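4.2 Holding Periods and the Cost of Patience

We come now to the question that first drew us to this study, and we hope the reader will forgive a slow approach to it. Investors in the Graltberg fund may withdraw money only after 12 months' notice, while those in the Clandard fund may leave after five. Our sample holds 3,159 investor accounts across the two.
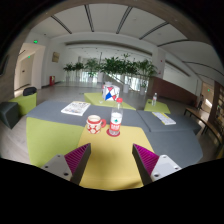
Notice periods matter most when markets fall, and it is in those months that the two groups of accounts drift apart. A small saver thinks about a locked account much as one thinks about things on a shared table – the mug with the red handle is within easy reach, the magazine lies further back, and one tends to take what is near. We found the same leaning in August, when Clandard investors asked for cash sooner and in smaller amounts.

Figure 5. Clear plastic water bottle with a red cap. 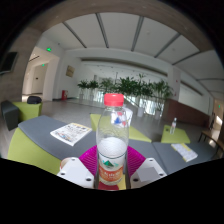 4.3 Fees and Reported Returns

Fees muddy the picture a good deal. Graltberg charges on profits alone, and Clandard charges on the whole balance, so we restate both after fees, following the Niltov method. Once this is done the gap narrows, though we would gently warn against reading too much into one year.

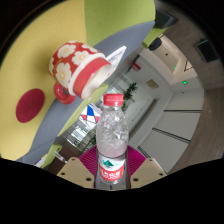
Rey argues that a longer notice period mostly rewards the manager, and that savers should be paid openly for waiting. We have a good deal of sympathy with this view – our own estimates, taken after fees, leave room for it.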